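Study habits and table space in the Birkett reading room
Project report, second year social research module

1. Why this topic

Everyone complains there is nowhere to sit in Birkett. The library says there is plenty of room. Both can't be right, so we picked it. Wallside students were left out at first, then put back in when we saw how many of them walk over for the evenings.

2. What we did

Short survey, paper and online. Sent to 1,014 students, 509 came back, which was better than we hoped for. Plus head counts in the reading room at 10am, 2pm and 7pm through January. The counts were boring but usefull. Ground floor only, the upper floor was shut for the heating work.

Questions covered how long people stay, what they bring, whether they leave things behind to hold a place, and what would make them go somewhere else. We dropped the question on noise – half the pilot group read it as being about music.

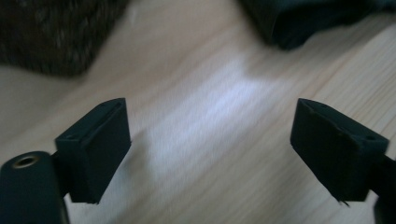

Fig. 1. Light wooden surface.

3. What came out

Most people stay longer than they plan to. The morning crowd comes alone and leaves by lunch. Afternoon is groups. Evening is a mix and the hardest to count as people move about.

Holding a place is the big one. Coats, a single notebook, one glove. 34 people wrote extra comments about this without being asked and most of them were cross. The same people often ticked that they do it themselves. We did not know what to do with that so it is in the appendix as it stands.

Wallside answers were different. Less bothered about saving places, more bothered about the walk back and closing time. Should have asked about buses.

4. Light and surfaces

Comfort got less space in the survey than it should have. Only one question, added late, and it mixed up chairs, lighting and desk size so the answers are a bit of a mess. Glare came up in the comments more than chair height did.
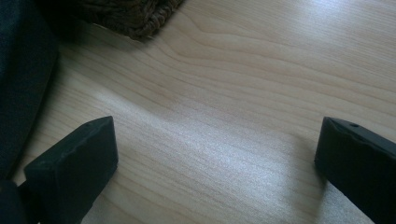
Screen users and paper users don't want the same desk. Paper people asked for brighter light, laptop people asked for less of it. A pale wood top with a bit of gloss can throw back a whitish patch near the middle while the left side stays dim and greyish, so where you sit along it matters. We would split this into three questions next time and ask wich hand people write with.

5. Problems

Online form went down for an afternoon. Two head counts missed. First years are under-represented, exams probably. We also can't say anything about people who gave up and went home, as they weren't there to be asked – a gap in the whole design.

6. If we did it again

Start in October. Count the upper floor too. One short question on buses, one on plugs.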